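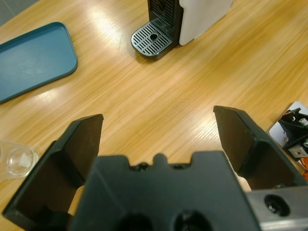 Re: [shared-kitchens] Capsule machine: drip tray and where to keep it

On a morning in March, a list member at Irkari wrote:

> We've just been given a small capsule machine for the tea room and
> it's on the bench next to the sink. The tray under the spout fills
> up faster than I expected and somebody has to mop most afternoons.
> Does anyone keep theirs on a table instead? And do you leave the
> cups out or put them away?

Ours at Hellholm is on a table and has been for 2 months. There are 16 of us on the floor and we get through some 60 capsules a week. A few things we've settled on:

The drip tray gets emptied at lunch and again at close. Lift the grate out and rinse it separately, or the grounds collect in the slots and you'll be at them with a toothpick.

Keep a second tray beside the machine. We use a shallow plastic one with a raised rim, in teal, which was the colour the shop had left. Used capsules and wet spoons go on it and the whole thing gets carried to the sink. The table is timber and we didn't want rings on it.

Leave space on the side with the water tank. On ours that's the right-hand side, and you want to be able to get the lid off without shifting everything else.

Mugs go on a mug tree, which takes up less room than the shelf did. Glasses we bring out as needed.
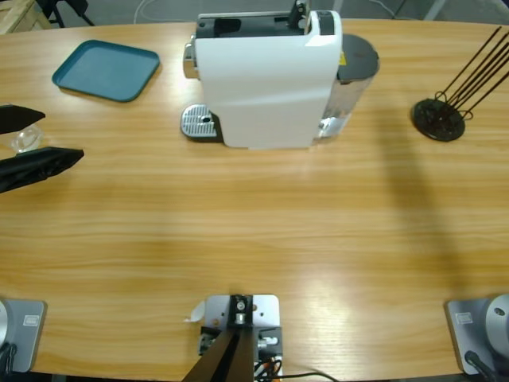 Our table, with the machine, teal tray and mug tree.

As for descaling, I go by the light on the machine, but we're on tank water and yours might come up sooner on town supply. Allow an hour for it and put a note up.

I can't help with the pod recycling question from the Trnka office last month. We asked and our council won't take them in the kerbside bin, so they go home with whoever wants them for the garden (the grounds, anyway). If anybody has found a collection point that takes mixed brands I'd like to hear.

Cheers,
Hellholm kitchen roster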